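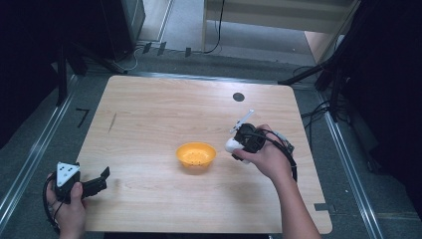 *Bowl task, right gripper loaded, left one on standby.*

**Re: House rules for handheld gripper demos, draft 2**

**wcherkaoui** wrote:
Draft 2 is up. Changes from the first one:

- Idle gripper stays at the table edge, jaws open, marker plate uncovered.
- Cables run down the back of the wrist.
- Max 48 demos per operator per shift. Was 54.
- Tape marks on the carpet are not to be moved, improved or "straightened."

Complaints below, please. Not in my inbox.

**bustwood_xp** wrote:
Fine with most of it. The idle gripper rule is wrong, though. People use their other hand in real life. If the left one parks at the edge every time, the policy learns that left arms are decorative.

**snezana_s** wrote:
> left arms are decorative

For a one-handed pick they are. I'd take a boring left hand over one that wanders through the shot looking for a purpose. Write a separate task for two hands and give it its own rules.

**bustwood_xp** wrote:
We have a separate task. It has 3 demos in it, all mine.

**garrido_c** wrote:
Can we talk about the table? There's a scratch on the left side and a small hole toward the far right. Does the standard say "clean surface" or "same surface"? I was told both in January, by the same person.

**wcherkaoui** wrote:
Same surface. Leave the scratch alone. I'll take "clean" out of section 2, it was only ever meant to be about crumbs.

**garrido_c** wrote:
And cables on the floor?

**wcherkaoui** wrote:
Clear of the operator's feet. That one is for your ankles, the model doesn't care.

**snezana_s** wrote:
Still against 48, by the way. By the end of a shift my grip is mush and you can see it in the data. Log a break halfway or lower it again.

**wcherkaoui** wrote:
Break goes in draft 3. The number stays until Ramiro has looked at it.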